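The Dellia Years: A Company History
Paperback, 280 pages
Zalinthorpe Books, catalogue no. 2263

The Dellia Years tells the history of a small calculator manufacturer which began in a rented garage behind a bakery and became, for a short time, the largest private employer in its town. The author worked in the purchasing office of Dellia and kept her notebooks from this period. She writes about the founders with respect, but she does not hide their quarrels, nor the winter when the wages were paid late.

The reader will find 22 chapters, arranged by year. The longest is dedicated to the failed merger with Trudier, and many of the letters in it are printed for the first time. No technical knowledge is necessary. Where a term from electronics can not be avoided, it is explained in the glossary.

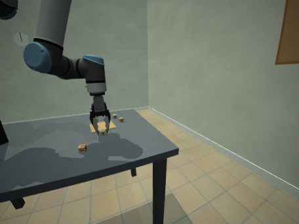
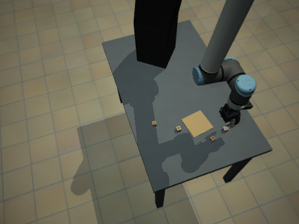
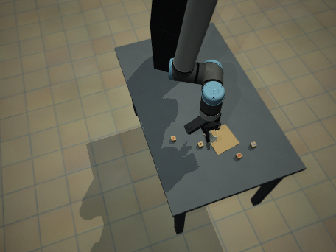
What is in this edition

New foreword by the author
Corrected index and family tree of the founders
Centre section with factory plans and old advertisements, in colour
List of all Dellia models, with the prices at their launch

Format and condition

The cover is matte card with flaps. The paper is cream-coloured and a little heavier than in the first edition, therefore the book is also thicker on the shelf. We have 6 copies remaining of the hardcover, which have light marks on the dust jacket and are sold at the paperback price. Please write "hardcover" in the order notes if you would favour one of these.

The ebook is sold separately through Selvanayagam Digital. It does not include the centre section.

Postage

Orders received before noon are posted the same day. The next printing is planned for October, and orders which we can not fill from stock will be kept for it, unless you ask us to cancel.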